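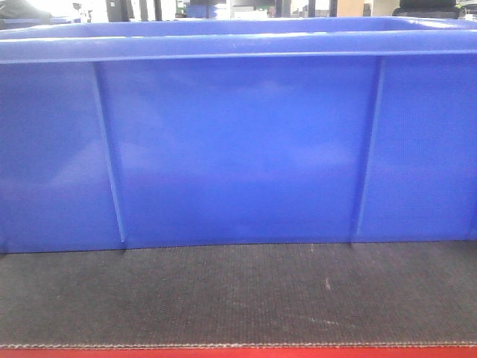

# Looking After the Bin Cell: Our Term Project at Ledness

When we started in September we thought we were going to write clever software, and most of what we learned was about screws, cables and wiping things down. We don't regret it at all! The cell we were given is a small one (an arm with a two-finger gripper, a camera at the wrist, a fixed camera watching the workspace, and a big blue bin that the arm has to take hold of), and it had already been through the hands of the class before us, who called it Tufa for reasons they didn't write down. The name stuck, so it's Tufa all through this report.

Our task was to get Tufa set up properly from nothing, keep it running through the term, and leave behind instructions good enough that next year's group could do the same without phoning us.

## Setting the base

The bin stands on a dark gray mat with a ribbed texture, and the mat lies on a red surface. We spent far longer on the mat than we expected to. Before we lined things up with care, the bin would end each session a little way from where it began, and then the taught positions would be off, and we'd sit there blaming the code. Now the first job of every session is to square the mat to the front, square the bin to the mat, and compare with the saved view from the fixed camera. We look at the ribs on the front wall of the bin and the small dark notches at their feet, which are much easier to match up than the smooth plastic in between.

The gripper came off and went back on more times than we'd like to admit. The mounting bolts have to be tightened crosswise, a bit at a time, and if you do one fully before starting the next, the fingers sit slightly crooked. You can hardly see it by eye, but the wrist camera shows it straight away.

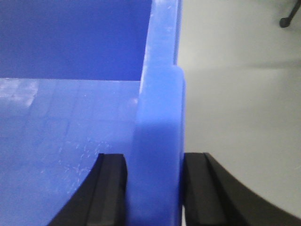
*Part two: the fingers, the cable and the log. Reading time: 2 minutes*

## The fingers

For gripping, we teach the arm to come down over a flange on the bin with one finger on each side, and then close. Each black finger has a raised strip on its inner side, and those strips are what meet the plastic, so they get most of our attention. We wipe them with a damp cloth before a session, let them dry, and run a thumbnail along them to feel for nicks. Blue plastic dust does build up, and once there's enough of it the grip starts to creep.

Closing force was the other thing. We began too high, thinking that more must be safer, and the motor got warm and complained. We came down in small steps, testing with the bin empty each time, and finished at a setting that held through over 100 grips in one long afternoon with a bag of pretzels and a lot of patience.

## The wrist cable

This was our one real repair. The wrist camera would freeze at odd moments, always (we slowly worked out) when the last joint was turned far to one side. The cable had been tied too tightly at the elbow, and every turn pulled at the connector. We ordered a replacement from Bakton, tied it with a loose loop, and then turned the joint through its full travel by hand, slowly, watching the loop the whole way before we let the motors do it. Please do that step by hand. It takes a few minutes and it's rather soothing.

We also learned to check the picture while the arm is moving, as a cable can behave perfectly well when everything is standing still. Blur is normal on a fast move. A frozen or torn picture isn't.

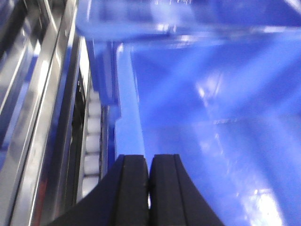 Hamidreza Shojaei, reading our draft, wrote in the margin that we should say what to do if the loop catches on something, because "a loose cable is only a good idea until it finds a corner." He's right, and we had left it out. Stop the arm, release the joint brake with a hand under the wrist, and back the joint out the way it came. Don't drive it out under power. After that, look at the connector before you look at anything else.

## The upkeep log

We keep a plain notebook beside the cell. At first we tried a shared spreadsheet through Holik, the lab's booking page, but it wanted a login every time and so people skipped it. The notebook gets filled in. Our list ended up like this:

- **Before every session:** mat and bin squared, fingers wiped, fixed camera view compared, emergency stop pressed once and reset
- **Every week:** gripper bolts checked crosswise, cable loop turned through by hand, camera lenses cleaned
- **Every 12 weeks:** finger strips looked over properly under a lamp, with the gripper off the arm

Abdelkrim Ragab added the emergency stop line after a day when we'd assumed it was fine and found the button stuck with old tape glue. It was a five-minute fix, but we were all a bit quiet afterward.
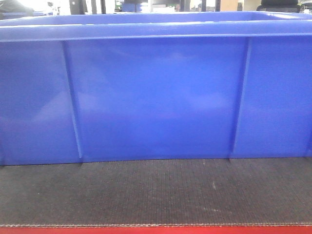

The line people argue with most is the weekly bolt check, and we do understand, as the bolts have nearly always been tight. We found one loose twice, though, and both times the grip had already begun to drift by the end of the session, so we'd ask next year's group to keep it in even when it feels like a waste of a good Friday.

## What we'd still like to do

We never got the comparison with the saved camera view to run by itself. At present one of us flips between two windows and squints, which works but depends a good deal on who's squinting. We'd also like a proper stop for the edge of the mat, something low that the arm can't bump. There's a sketch for it in the back of the notebook, along with the hex key sizes and the part number for the cable. The spare finger strips are in the top drawer, in the envelope marked Tufa.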